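Clikow (software)

Clikow is a task-level planning and execution layer for robot manipulators, developed at Skalteck and first released in May under a permissive license. It sits between a perception module, which reports objects and their poses, and a joint-level controller supplied by the arm vendor. Its main use is tabletop rearrangement, where household items must be moved between plates, bowls and open surfaces.

Architecture

The planner holds a symbolic scene graph. Each node is an object, and each edge is a relation such as "on" or "inside". A goal is given as a set of edges, and the planner searches for a sequence of grasps and placements that produces them. Search stops after 2,000 node expansions, at which point the best partial plan is returned.

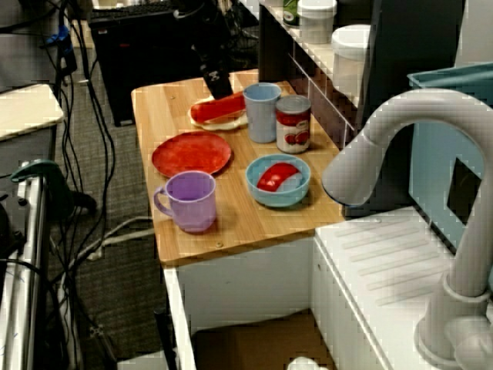 Grasp candidates are scored on reach, clearance and predicted slip. The scorer runs at a fixed rate on a separate thread, so a late camera message delays the next decision but never blocks the controller. Contact is handled by a small state machine with four states: approach, close, lift and release.

Perception

Poses come from Netis, a segmentation and tracking package with its own release cycle. Netis assigns each object a bounding volume and a support surface. Version 2 added a confidence value per relation, which Clikow uses to decide whether to look again before acting.
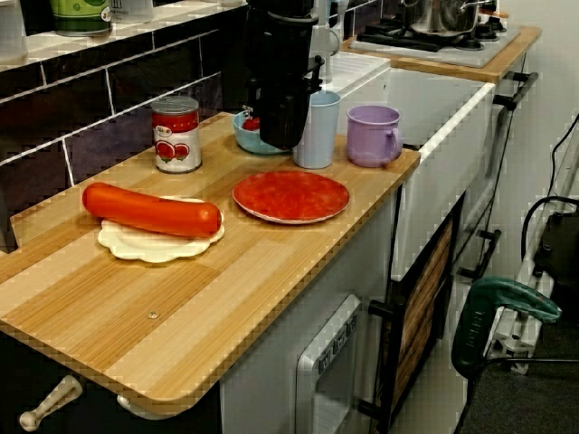

Adaeze Mohammed has argued that the confidence values are poorly calibrated for long objects, and that a fixed threshold should be replaced by one learned per category. The maintainers accepted the first point and left the threshold configurable.

Known limitations

Relations in the scene graph are binary, and support is assigned to a single parent. Stacked items are therefore a common source of error. A sausage lying across a flatbread is stored as "on flatbread", even if one end extends past it, and a request to clear the flatbread has to be resolved before the bread itself can be moved. The Seneviratne extension allows several parents per node, at the cost of slower search.

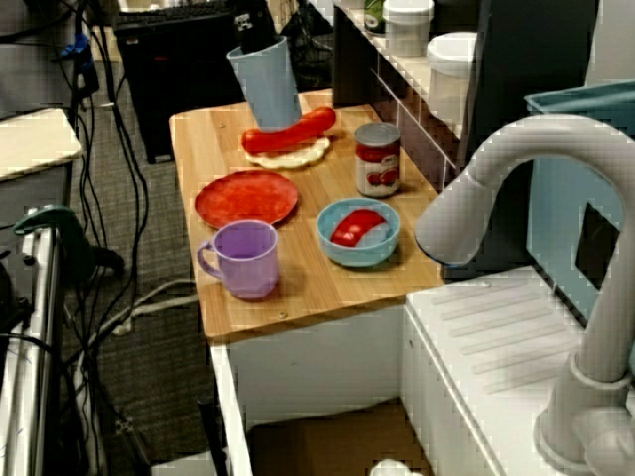 Containment is tested by comparing bounding volumes. The test works well for shallow containers and less well for narrow ones, where the contents may rise above the rim. With a black object sticking up out of a light blue cup, the overlap can fall below the limit, and the planner may then treat the two as neighbors. Raising the sampling density to 2,000 points per object reduces such errors and lengthens each perception cycle.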